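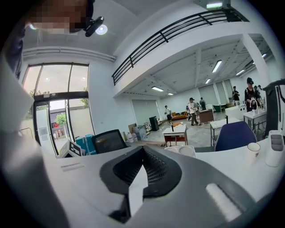
Hekavent hand-held gripper pair - table kit, with working rules

Stock: in, ships from Karagiannis
Sold as: left and right, not sold singly
Weight: 356 g each, without cable
Updated 2020-05-20

14 shares | 2 comments

Two grippers, two cables, one marker board, one printed rule sheet. The rule sheet is the bit people skip and then write to us about, so most of this page is the rule sheet. Specs are at the bottom.

Who it's for: anyone recording two-handed table work to train an arm. If you already run the older Prurov pair the rules are the same except for the cable, see further down.

Before you start

Fingers all the way open, all the way closed, both hands, at the start of every take. Do it slowly. This sets the range for the whole recording and if you only half close, every grasp after that reads short. Can't be put right later, or it can but you won't enjoy it.

Wait for green on both before the first open and close. One green and one not means stop. Don't start and hope.

Wipe the marker faces. Dry cloth, no spray. Fingerprints on the black squares don't look like much but under ceiling lights they shine and the tracking drops out. If a marker is scratched or lifting at a corner, swap the whole face. Don't ink it in with a pen. We have seen this done more than once.

Check the board is standing where you left it. If it's been knocked, redo the calibration, all of it.

The table

Only what the task needs, plus whatever you've written down as clutter. Clutter is fine, we like clutter, but it goes on the task card so the next person can set the same table again. Cups, lids, trays, sockets, whatever. Write it down.

No liquids in an open container unless the task is pouring.

Chairs: decide before the take if they're in or out and leave them. A chair that wanders between takes is a nuisance for whoever does the checking.

Shiny tabletops are OK, glass ones no. Plain matt is best.

People

Anyone who could end up in view gets told before recording, and that means the whole room and the far end of it as well. Faces get blurred before the files leave the building. That's a condition of our support contract, and it should be your rule anyway. If someone says no, they say no and you move the table or wait.

One person on the grippers at a time. No passing a gripper across to somebody mid take.

Breaks: 60 minutes on the grippers is the limit, then hand over or stop. Shorter if wrists complain. 356 g is nothing in the shop and quite a lot by the afternoon. Elbows near the table height, seat adjusted before you pick anything up.

If there's a robot arm in the same room it is either off or properly fenced from the person recording. Not paused. Off. Your own site risk assesment comes before anything written here, please do one.

Cables

Run the cable back along the forearm side and down, never across the tabletop. Leave enough slack to reach the far edge with your arm straight, no more. Anything lying on the floor where people walk gets covered or taped. Check the plug end every morning - that's where they go first.

Do not pull a gripper back by its cable. Obvious. We replaced 9 of them last June.
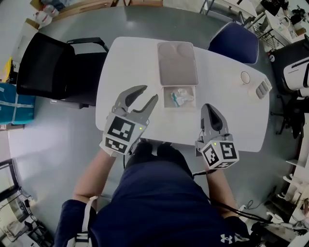
Dragica Dimitriou wrote in to say the open and close at the start isn't enough for long sessions, and that her group does it at the end of every take too, so that drift shows up when you put the two side by side. She also wanted the rule sheet to say what to do about a dropped gripper, which it didn't.

Fair on both. End of take check is now in as a recommendation (we'll see how many people manage it before calling it a rule). And for drops:

Dropped gripper - stop the take, mark it as bad, do not carry on. Look at the fingers first, they should meet cleanly along the tip with no gap on either side. Then the cube. If it has shifted at all on the body the calibration is gone. Redo it and put a note in the log with the time and which hand. Even if it looks fine, redo it. Takes less time than finding out a week later.

Handling the objects

Move at a speed an arm could manage. People speed up after the first few takes, everybody does. If the fingers are a blur in the footage it's too quick.

Grasp with the fingers, not the housing. No nudging things along with the side of the cube, no holding a lid down with your wrist, no thumb helping out. If the job can't be done with the fingers only, change the job.

Failed grasps: keep them in, label them. A miss and a second try is useful. A miss, a laugh and a restart isn't, bin that one.

Keep the cubes from blocking each other when your hands cross. Better still plan the task so they dont cross.

Storing

Back in the case with fingers closed. The Brekov hard case fits both with the cables coiled, order it seperately. Not on a windowsill, the marker print fades.

Spares: fingers come in packs of 4, marker faces by the sheet. Change fingers as a pair, never one. A new one against a worn one won't close straight.

If you're coming from Prurov

Same finger travel. Cable plug is different and there's no adapter, we did ask. Don't mix one Prurov and one Hekavent in the same recording, the markers may share numbers and then left becomes right.

Specs

Body: grey housing, marker cube on top
Fingers: replaceable, ribbed inside
Status light: green for ready
Power and data: single cable
Warranty: through Karagiannis, drops not covered
Rule sheet: in the box, spare copies free, just ask when you order

Questions about rules go to the same address as questions about orders. We read them all, replies can take a few days.

14 shares | 2 comments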